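So, Thread, weil mich seit gestern drei Leute gefragt haben, was bei der Verhandlung rausgekommen ist. Es geht um die Fahrradsache. Holt euch einen Kaffee, das dauert ein bisschen!

1/ Für alle, die neu hier sind: Im November sind in unserer Straße reihenweise Kellerabteile aufgebrochen worden. Bei uns im Haus waren es zwei, meins und das von Olga Prieto aus dem dritten Stock. Weg war mein Rad (ein Baswood, dunkelgrün, hatte ich gerade erst abbezahlt) und bei Olga die komplette Skiausrüstung samt Schuhen.

2/ Die Polizei war da, hat Fotos gemacht, Pulver auf die Türklinke gepinselt und uns einen Zettel mit Aktenzeichen in die Hand gedrückt. Der Beamte war nett, hat aber gleich gesagt, ich soll mir keine großen Hoffnungen machen. Hab ich dann auch nicht. Ich hab ungefähr eine Woche lang Kleinanzeigen durchsucht und dabei sehr viel über den Gebrauchtmarkt für dunkelgrüne Räder gelernt.

3/ Und dann schickt mir Vinh Hầu (kennt ihr, der mit den Brotfotos) nachts um halb eins einen Link. Anzeige, Rad, dunkelgrün, "kaum gefahren, Rechnung leider verlegt". Und am Oberrohr der Kratzer, den ICH da reingemacht habe, an der Mülltonne vor der Bäckerei. Ich saß senkrecht im Bett!!

4/ Preis: 1.290 Euro. Das ist mehr, als ich selbst gezahlt habe. Die Frechheit muss man erst mal haben.

5/ Bitte macht in so einem Fall nicht, was ich zuerst machen wollte, nämlich hinschreiben und ein Treffen ausmachen. Ich hatte die Nachricht schon getippt. Vinh hat mich angerufen und so lange auf mich eingeredet, bis ich sie gelöscht hab. Stattdessen Screenshots von allem (auch vom Profil und von den anderen Anzeigen), Link dazu, Rahmennummer dazu, ab an die Dienststelle mit Aktenzeichen.

6/ Rahmennummer! Habt ihr eure? Geht in den Keller, fotografiert sie ab, schickt sie euch selbst per Mail. Meine stand auf der Rechnung, und die Rechnung lag in einem Schuhkarton unter Batterien und einem Faschingshut. Reines Glück.

7/ Danach wochenlang nichts. Ich hab zweimal angerufen und zweimal gehört, dass die zuständige Kollegin nicht am Platz ist. Irgendwann ein Brief: Durchsuchung war schon gewesen, mein Rad steht in der Asservatenkammer, Abholung erst nach Freigabe durch die Staatsanwaltschaft. Von der Durchsuchung selbst hab ich aus der Zeitung erfahren, Lokalteil, drei Sätze neben der Apothekenwerbung.

8/ Jetzt die Verhandlung. Amtsgericht, Saal ganz hinten, neun Uhr morgens, vor der Tür eine Bank, auf der Olga und ich saßen wie zwei Schülerinnen vorm Rektorat. Wir waren beide als Zeuginnen geladen. Olga hatte Käsebrote dabei und hat sie auch gegessen -- zwischen den Aufrufen, ganz ruhig.

9/ Zum Angeklagten schreib ich hier keinen Namen und nichts, woran man ihn erkennt, fragt bitte auch nicht in den Antworten. Er hat über seine Anwältin einen Teil der Einbrüche eingeräumt und einen Teil nicht. Meiner war dabei, der von Olga nicht. Sie hat das mit einem Schnauben quittiert, das man bestimmt bis auf den Flur gehört hat.

10/ Meine Aussage hat keine zehn Minuten gedauert. Wann zuletzt im Keller, wie war das Schloss, woran haben Sie das Rad erkannt. Bei der Mülltonne hat die Richterin ganz kurz gelächelt, glaube ich. Ich war so nervös, dass ich mein eigenes Geburtsjahr erst falsch gesagt hab.

11/ Was mich überrascht hat: wie unspektakulär das alles ist. Viel Blättern. Viel "Blatt 200 der Akte". Einmal ging die Heizung mit einem Knall an und alle sind zusammengezuckt, das war dramaturgisch der Höhepunkt.

12/ Ein Urteil gibt es noch NICHT. Ein Zeuge war krank, es kommt ein zweiter Termin. Dazu kann ich also noch nichts sagen, und spekulieren mag ich nicht.

13/ Zwei Bilder, schwarzer Roboterarm, heller Holztisch, beides gerendert: 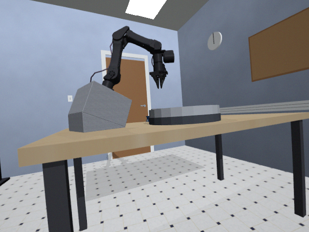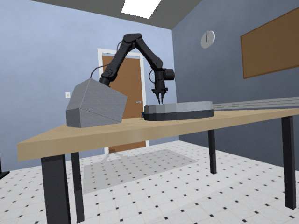
14/ Zum Geld, weil das in den DMs ständig kommt: Die Hausratversicherung hat bei mir erst mal gezahlt. Wenn das Rad freigegeben wird, muss ich mich melden und wir klären, ob ich es behalte und zurückzahle oder umgekehrt. Ich will es behalten. Kratzer inklusive.

15/ Olga hat sich für den nächsten Termin übrigens schon freigenommen, obwohl sie gar nicht mehr geladen ist. Ist ja öffentlich. Ich geh auch hin und schreib dann hier drunter weiter. Wer mitlesen will, einfach den Thread speichern.

16/ Nachtrag, weil @ mich jemand gefragt hat: Nein, das neue Kellerschloss verrate ich euch nicht. Netter Versuch!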